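Courthouse Safety Walk-Through: Gumitz County Annex, Jury Floor
My checklist, with comments
22 Mar 2026

I do this walk every time a long trial gets put on the calendar, and I post it because people keep asking me what on earth gets checked before a jury moves in. The annex is the old Prurkness building on the Ocampo Street side, two floors, one elevator. I started at the street doors and worked my way up, same as last time. OK means OK, FIX means somebody gets an email from me, and WATCH means I'm grumbling but can live with it till May.

ENTRANCE AND SCREENING

1. Street doors open fully and latch. OK. The left one used to stick and now it doesn't, hooray.

2. Floor mats flat, no curled corners. FIX. The big mat inside the vestibule has a lip on it that caught my shoe twice. Jurors come through here with coffee in both hands!

3. Metal detector tested with the test piece, all three heights. OK, OK and OK.

4. Line for the public kept apart from the line for jurors. WATCH. There's a rope, but it ends well short of the elevator, so a witness's family and a juror could easily end up shoulder to shoulder waiting for the same car. I'd like the rope run all the way to the wall.

5. Lockers for phones, keys present and numbered. OK, except two keys are on the wrong hooks. I swapped them. 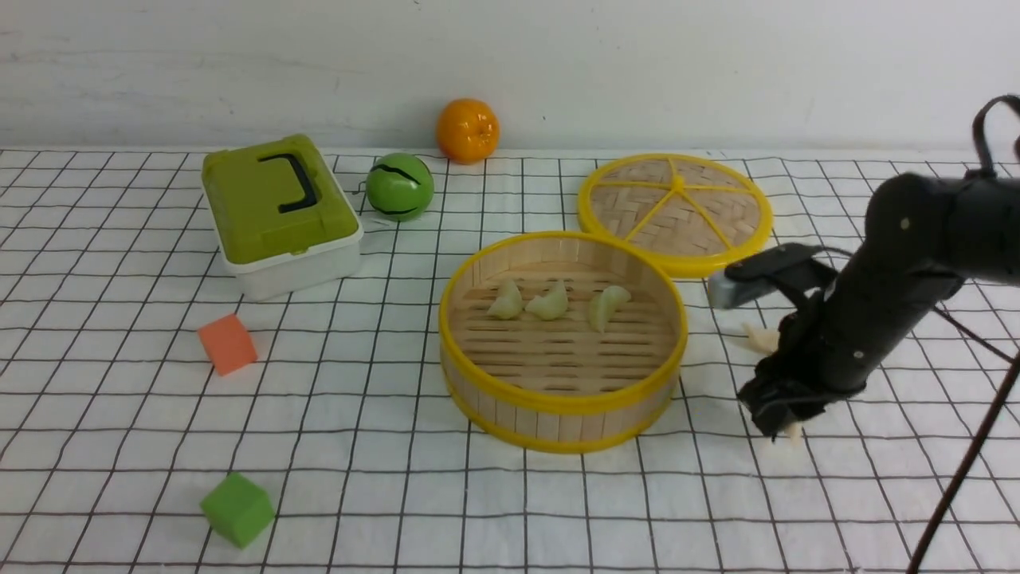
6. Duress button at the screening desk. OK. I pressed it, the deputies' room called back right away, and they were nice about it (I did warn them first).

COURTROOM 2

7. Posted room limit visible from the door. OK. The sign says 100 and it's screwed on properly this time.

8. Aisles clear, center and both sides. FIX. An extra row of folding chairs has crept into the left aisle. I know a big case draws a crowd, but those chairs block the side exit and they have to go.

9. Jury box steps, handrail and edge strip. FIX. The rail is solid, but the edge strip on the second step is lifting at one end. It's a five-minute job with the right glue and I have now written it up on two walks running.

10. Cords taped or covered at counsel tables. WATCH. The covers are there. The one by the defense table slides if you kick it, and I kicked it to find out.

11. Evidence cart brakes hold. OK.

12. Exhibit cabinet locks, sign-out sheet current. OK on the lock. The sheet was missing the time on its last line, so I left a sticky note.

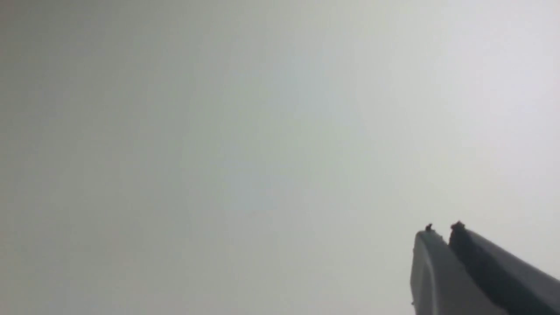
13. Exit signs lit, battery backup tested. OK on the main doors. The one behind the bench took its time coming on, so call that a WATCH.

14. Door from the holding corridor locks from both sides. OK. I always test this one myself and I always feel silly rattling it.

JURY ROOM

15. Door closes tight and voices don't carry. WATCH. I left a radio playing on the table and stood in the hallway. Couldn't make out words, but I could tell it was a ball game. For a jury that may be in there arguing for days, I'd want a new sweep on the bottom of that door.

16. Window blinds close all the way. OK. No view in from the parking deck, I went up and looked.

17. Call light to the bailiff works. FIX. Dead bulb! If twelve people are stuck and want to send the judge a note, that light is how they ask.

18. Restrooms inside the secure area, both working. OK.

19. Coffee maker on its own outlet, no extension cord. OK. There was a cord last time and it has vanished, and I'm not asking questions.

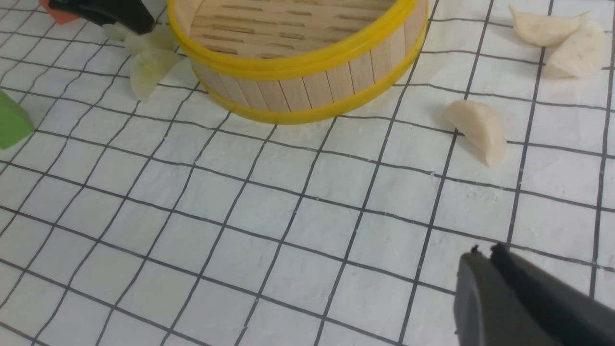
20. Chairs sound, no wobblers. FIX. One wobbler, tagged and pulled. A spare is coming up from the Eteo storage room.

21. First aid kit sealed and in date. OK on the seal. The burn cream runs out in May, so order some now.

22. Thermostat responds. WATCH. It responds, just in its own sweet time. Tell the jurors to bring a sweater.

RECORDS ROOM AND BACK STAIRS

23. Shelves anchored, nothing stacked near the sprinklers. FIX. The old case files are piled too high on the end unit. By the log there are 1,286 boxes in here now, and the last 200 came in without any shelf space set aside for them.

24. Back stairs lit top to bottom. OK.

25. Extinguisher tags signed for the month. OK. All signed and all where the floor map says they are.

26. Evacuation map matches the building. WATCH. It still shows the doorway that was walled over in the remodel. I've taped a correction on it, but a proper reprint would be better.
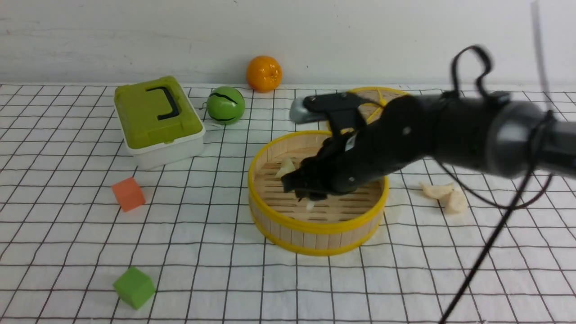
Black robotic arm over a bamboo steamer, white grid cloth.

LEFT TO DO

The call light, the jury box step and the folding chairs have to be done before any juror sets foot upstairs. The mat, the wobbly chair and the box pile can follow within 30 days. I'll come back for the door sweep once the part is in, and I'm bringing the radio again.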